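集成材のまな板、オイル仕上げは何を使えばいいですか
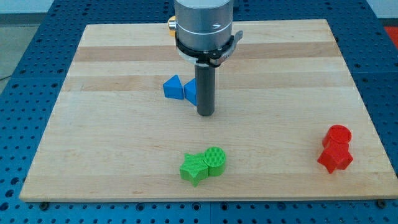

投稿者:Maiara Portela
2018年5月18日

引っ越しを機にプラスチックのまな板をやめて、木のものに替えようと思っています。候補は二つあり、一つは一枚板、もう一つは細い材を横に並べて接いだ集成材タイプです。写真のような淡い色の板で、ところどころに少し濃い帯が入っているものが気に入っています。ただ、店の人から「使う前に油を塗ってください」と言われただけで、何の油かまでは聞きそびれました。家にあるのはオリーブオイルとごま油です。これで代用できますか。塗る頻度と、普段の洗い方も教えてください。パンと野菜が中心で、肉と魚は別のまな板で切ります。

Ketill Ragnarsson
オリーブオイルはやめたほうがいいです。乾かない油なので表面に残り、しばらくすると酸化してにおいます。ごま油も香りが移るので向きません。
私は食品用のミネラルオイルを使っています。手順は次のとおりです。
板を洗って一晩立てて乾かす。
布に油を含ませ、木目に沿って全面に塗る。木口は吸い込みが早いので二度塗る。
数時間置いて、余分を乾いた布で拭き取る。
最初の5日間は毎日、その後は月に一度で足ります。水をはじかなくなったら早めに塗ってください。片面だけ塗ると反りやすいので、裏も必ず塗ります。
洗うときは先に水でぬらしてから切り始めると、色やにおいがつきにくいです。食洗機は接いだところが割れるので使えません。熱湯も長くかけないでください。

Hakim Menon
うちは何も塗らずに使っていますが特に困っていません。洗って立てておくだけです。

Mirela Prado
くるみ油や亜麻仁油のような乾性油でもできます。ただし亜麻仁油は食用のものを選んでください。塗装用には乾燥剤が入っているものがあります。乾くまで日数がかかり、私のところでは3月に塗って13日ほど使えませんでした。くるみ油はナッツアレルギーの人がいる家では避けてください。
それから、油を拭いた布は丸めて捨てると自然発火することがあります。水にぬらして袋に入れ、早めに処分してください。ミネラルオイルならこの心配はほとんどありません。
表面がざらついてきたら、240番の紙やすりを木目の方向に軽くかけて、塗り直せば元に戻ります。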